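Skerkside Guest House: Frequently Asked Questions
Last updated April 2020

When can I check in?
Any time after the kettle has boiled, or 3 p.m., whichever you find easier to read on a watch. If you're on the late ferry, tell us and we'll leave the key with Eetu Sjöberg at the harbor shop. He closes when he feels like it, so do call him first.

Is bedding included?
Yes. Every bed comes with a fitted sheet, a duvet and two pillows, one of them good. Towels are extra if you stay a single night.

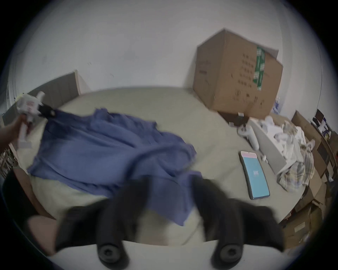
Blue cloth on a pale fitted sheet

Do the rooms have a sea view?
Two do. The other rooms look out on Dolness hill, which has sheep on it and is quieter than the sea. We charge the same for both and let people argue it out at breakfast.

Is there Wi-Fi?
There is a router, and it has a light on it. Mail works. Movies work in December, when you'll be the only guest. 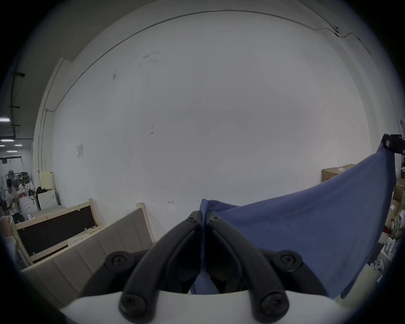 Can I bring my dog?
One dog per room, as long as it stays off the bed. We know it won't. Please bring a blanket of its own and we'll all pretend.

How far is the nearest store?
The harbor shop is 500 yards down the lane and sells bread, batteries and a surprising amount of mustard. For anything else it's the bus to Barajas Street in town, twice a day, exact change only. The driver doesn't regard a card as money.

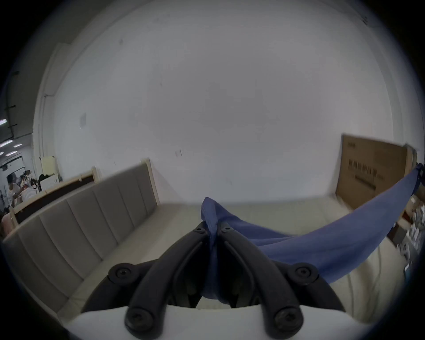
Checkout is at 10 a.m., and we ask for very little. Wash your cups, shut the gate, strip the bed. If you leave any cloths behind, please spread them flat on the mattress. A blue one bunched up in a knot, with a fold hanging down, takes far longer to dry and will smell of low tide by evening. Leave the duvet where it is.

What if I need to cancel?
More than 2 weeks ahead, you get everything back. After that we keep the deposit of 70 and think kindly of you. Storms are a separate matter: if the ferry doesn't run, you pay nothing, and if it doesn't run on the day you leave, the extra night is half price. Supper is still full price.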